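### 4.2 Door traversal under head tilt

The second group of trials looks at how well the policy copes when the head camera is not level. In the first group, the base was placed square to the doorway and the camera was held at its nominal angle. That setup is easy to reproduce, but it hides a weakness we kept running into during development. When the robot leans or the neck joint drifts, straight edges such as door casings and floor lines no longer run the way they do in the training data, and the arm controller starts to reach for the wrong place.

We built the test set in the Livside simulator. Each trial starts from a saved state in which a door is already open and at least one arm is extended. The policy has to move the base through the doorway without either arm touching the door. It receives the head camera image and the joint positions, and nothing else. We generated 1212 start states and removed those in which an arm already intersected a wall or a door at the first time step. This left 951 states for evaluation. Figure 3 gives the camera view in one of the tilted rooms, with both arms reaching forward and the open door close on the right.

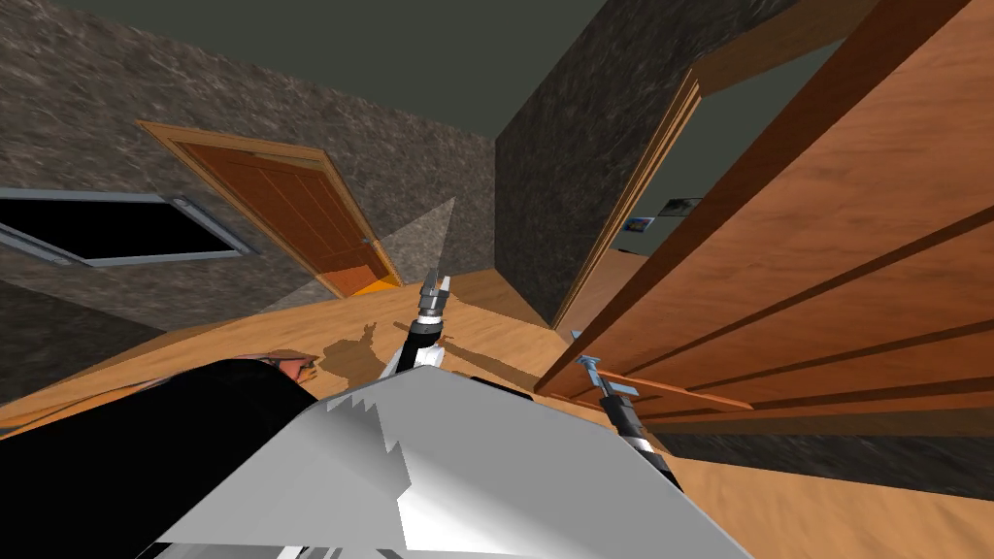 *Sarnbridge, September*

**Figure 3.** Simulated head camera view with tilt. The right gripper is just in front of the lower edge of the open door. The shadow on the floor is cast by a gripper.

Views like the one in Figure 3 are hard for two reasons. The door is so near that its panels appear as long slanted bands, with little to mark where the door ends. The gripper shadow is also a problem. It has clear prongs and strong contrast against the wood, and an early version of our keypoint detector marked it as a third gripper in many of the tilted states. Nadhirah Ismail traced this to the training renders, which had been made with soft lighting only. We added hard shadows to the renders and trained the detector again before running any of the trials in this section.

We compared three versions of the policy. The first uses the raw image. The second rotates the image to level, using the tilt angle reported by the simulator. The third, which we call Gekent, leaves the image alone and predicts the tilt as an extra output during training. All versions share the same network size and the same demonstrations, and each trial is limited to 50 control steps.

The raw image version did worst, and most of its failures were contacts between the forearm and the door. Rotating the image helped at small angles. At large angles it pushed useful parts of the view out of the crop – often the door edge itself – and the benefit was lost. Gekent had the fewest contacts of the three at large angles and matched the rotated version at small ones. It was slower, though, and some of its failures were timeouts with the base stopped short of the doorway.

Ingvild Lunde and Châu Vương labeled the failures separately from replays. They disagreed mainly on cases where the arm and the base touched something in the same step, and we count those as arm contacts throughout. Tilt was held fixed within each trial, so the results do not cover a camera that moves while the robot drives.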